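**Stuneo felt underlay – table & bench grade**

In stock again as of 1st February. Sorry for the wait, the last lot went quick.

Dense needled felt, goes under any table covering. Stops things sliding, takes the clatter out of cutlery, tools, board game pieces, sewing machines etc. Cut to length from the roll. We don't do circles – buy the next size up and trim it yourself with decent scissors.

**Specs**

- Width: 67 inches
- Thickness: 9 mm, or the thin one (see below)
- Color: oatmeal or dark gray. Oatmeal shows through white cotton a lot less
- Backing: none. Both sides the same
- Sold by the yard, 2 yard minimum

**Thin version**

Same felt, less of it. Fine under an oilcloth, not much use under a sewing machine. Ask for "Stuneo thin" at checkout in the notes box, theres no separate button yet.

**Fitting**

Unroll it the night before. It will have a curl from the tube and a bit of a smell, both go. Lay it flat, smooth from the middle out, trim flush with the table edge. Don't leave an overhang, it bunches under the cloth. For long tables butt two pieces together and run tape along the join – Rutkowska cloth tape holds well, cheap masking tape does not.

Do not glue. Do not iron with steam. Spot clean with cold water and a sponge, dry flat. No machine wash, we've seen the results and can't refund them.

**Covers that go with it**

Carpet-type cloths sit very well on the 9 mm. Flistitz cotton too, once its been washed the first time. Vinyl tends to creep so use the corner clips. Clips are sold seperately, bag of four, metal or clear.
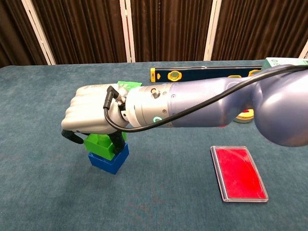

Hemi Henare wrote in to say the 9 mm made his kitchen table too tall for the chairs, and he'd have gone for the thin one if the page had mentioned it higher up. Fair point. Measure first, please. He also found the gray sheds a little for the first week – a lint roller sorts it.

**Shipping**

Rolled on a tube, never folded. Goes out with Zader, signature needed. Orders in before noon leave same day, through the end of February anyway. Cut lengths can't come back unless faulty. Samples are free, one of each color per address.

Questions about odd sizes or full rolls – email Emanuel Vasiliu at the shop, put "felt" in the subject line.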